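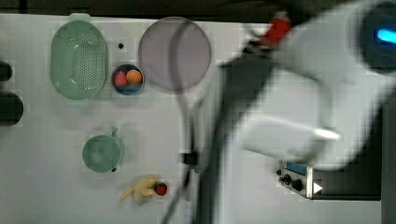 Flenville Tenancy Help is of the view that a landlord may not withhold a bond for items that were never listed on the ingoing condition report, and asks that anyone posting on this subject state whether such a report was completed and signed.

Bond claim for kitchen contents in a furnished flat

Posted by Ollow_tenant

I would be grateful for guidance on the following matter. I rented a furnished unit in Flenville under a fixed-term agreement which ended in July. The bond paid at commencement was $1,821. The managing agent, Hollbridge, has now advised in writing that the owner intends to claim part of that sum for kitchen contents said to be missing or damaged, namely a saucepan lid, a set of measuring cups and 3 dinner plates.

An ingoing condition report was completed. It records the kitchen as "furnished, good order" and does not itemise the crockery or utensils. A separate inventory was mentioned at the time of signing but no copy was supplied to me. I took my own photographs on the first morning, although they show the cupboards and benchtops and do not show the inside of the drawers.

I accept that one plate was broken during the tenancy and I am willing to pay a fair amount for it. I do not accept the remainder. I have been asked to sign the refund form by Friday with the deductions already entered. I seek advice on whether I am obliged to sign, whether the owner may charge the price of new items, and what evidence is likely to be of assistance.

Debashish Hettiarachchi

You are under no obligation to sign a form with which you do not agree. A date set by a managing agent for its own convenience does not of itself bind you, although any notice from the bond authority in your state or territory must be answered within the period stated in it. Those periods differ between jurisdictions and are short. You should confirm with the authority today whether a claim has already been lodged.

As to the substance of the claim, the starting point is the condition report. It is ordinarily treated as evidence of the state of the premises at commencement. Where it says only "furnished, good order", it is of limited use to an owner seeking to establish that a particular lid or set of cups was present. The owner may rely on other evidence, including the separate inventory, receipts or dated photographs. You should request copies of all of these in writing and ask when the inventory was prepared and by whom. An inventory bearing only the owner's signature will generally carry less weight than one signed by both parties.

As to the amount, compensation is usually assessed by reference to the value of the item at the time it was lost or broken, having regard to its age. A plate that has been in a rental kitchen for several years is not worth the shelf price of a new one. The same reasoning applies to utensils, small appliances and linen. Fair wear and tear is not recoverable at all; scratched non-stick coatings and faded plastic commonly fall within it.

I would suggest a letter to Hollbridge in these terms:

"I refer to your proposed deductions from the bond. I accept responsibility for one dinner plate and propose a reasonable sum for it, to be agreed. I do not accept the remaining items, which are not recorded in the ingoing condition report. Please provide the inventory on which the owner relies, together with any receipts. I do not consent to the release of any part of the bond to the owner until this matter is resolved."

Keep a copy, and send it by email so that the time of sending is recorded. In most jurisdictions you may also lodge your own claim for the refund without the agent's signature, in which case the other side is notified and must respond if it wishes to dispute the matter.

Wróbel

Agree with the above. I had 2 of these disputes with different agents and both were settled once I asked for the receipts. The tribunal application fee was modest but check whether you qualify for a concession before paying it.

Do not send the keys back by ordinary post if you still have a set. Return them over the counter and obtain a receipt.

Ollow_tenant

I thank both respondents. The authority has confirmed that no claim has been lodged at this stage. The letter was sent to Hollbridge this afternoon, substantially in the form proposed, and the inventory has been requested. The keys were returned at the final inspection and I hold a signed acknowledgement.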